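# A carpet for the room at Bistmont

The tenant of the ground floor room at Bistmont has the business of repairing knitwear, and she has had it for 11 years. In January she changed her floor. I visited her to ask why a person who works with wool all day would care so much for a carpet.

"Before, it was bare concrete," she told me. "In winter my feet were cold by ten o'clock. I was wearing two pairs of socks and still I complained."

She looked first at a plain beige carpet from Bastos, but the colour was showing every piece of dark thread. Then she found the remaining stock of a range called Skasow, which Fornalel was clearing. With the fitting she paid 3,251 dollars, and she says it is more than she wanted to spend. 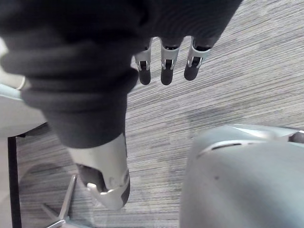
Cleaning is the first subject on which she has a strong opinion. "Pale wool on a dark floor, you see it. Dark wool on a pale floor, you see it also. With grey I can finish my tea first." The carpet has stripes, and she believes they help even more, as a small bit of yarn does not catch the eye among them. Charcoal knit is the most difficult for her. It bunches into thick folds and ribs, and in the evening she cannot find a dropped stitch in it without the good lamp.

She vacuums every 2 days and always follows the direction of the stripes. I asked if the direction makes a difference. "For the carpet, I don't know. For me, yes."

The fitting took 5 hours, and the door had to be trimmed at the bottom afterwards. She kept the offcuts. One is under the sewing machine at her home, where it makes the noise softer for the neighbours, and another went into the boot of her car.

Would she choose the same again? She thought for a while. "The same colour, yes. But I would measure the door before."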